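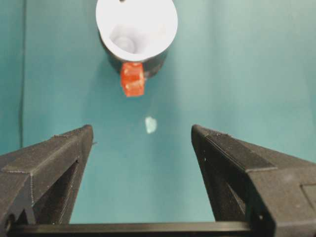

Wrist view of an open two-finger gripper, with a red block next to a dark cup with a white inside.

Groltum rules

The Groltum rules are a set of house rules for small tabletop robot arms, the kind that pick up blocks and cups and put them somewhere else. They were first written down in Plollthorpe one January and they've been passed around, scribbled on and argued over ever since. I've worked under them for a good while now, so I'm writing this entry partly from the rule sheet and partly from memory (mine is the copy with coffee on it).

Scope

The rules cover arms that sit on a bench and can be stopped by a person within reach. They don't cover anything that drives around, and they don't replace the safety manual for your arm or whatever the law says where you live. People ask me that one a lot. If the manual and the Groltum sheet disagree, go with the manual!

Before a run

There are 5 checks, and you do them in order: stop button, cables, fingers, wrist camera, work surface. The stop button gets pressed for real, every session, and the arm has to go dead before you move on. For the fingers you're looking for cracks and for layers starting to split, which printed parts love to do near the tip. I run a fingernail along the ridge with the power off. Wipe the camera lens with a dry cloth, and then look at the picture it gives you with the gripper all the way open. You want both fingertips in view and a clear look at the thing you're going to grab.

The surface check is the one I used to skip. The sheet asks for a plain, matte covering in a color that stands apart from the objects, pulled flat so no fold sits under the work. Crumbs and lint should come off too, though the sheet lets you keep going if there's a speck or two left.

Approach and grasp

The gripper opens fully before it comes down, and it stays open until the object is between the fingers. Coming in half closed is how cups get knocked over. When two objects touch, say a block up against a cup, the rule is to pick which one you're after and write that down before the arm moves. I like this rule a lot, even if my handwriting doesn't show it.

Hands stay off the table whenever the arm has power. The Vuvgate version adds that there must be 2 people in the room, one of them at the stop button. Plollthorpe never took that up, and I've heard it argued both ways over a lot of lunches. I side with Vuvgate, at least for a new arm or a new set of fingers.

Record keeping

Every attempt goes in the log, good or bad, with the object, the surface and which fingers were on. The Plollthorpe log holds 1,714 attempts, and 358 of those are marked as stopped by hand. A hand stop is never counted against the person who made it. The sheet says so in capital letters, and it's the line I read out loud to new people.

The Brouwer edition

Brouwer is the name of the cleaned-up edition, dated 20 July 2024. It moved the finger check ahead of the camera check, dropped a long section on tape, and added the bit about touching objects. The wording is a lot easier to follow, but I do miss the tape section. Old copies are still pinned up next to plenty of benches, so check the top corner of yours for the edition name before you start quoting it at anybody.

See also: Gripper finger wear; Bench layout; Stop button placement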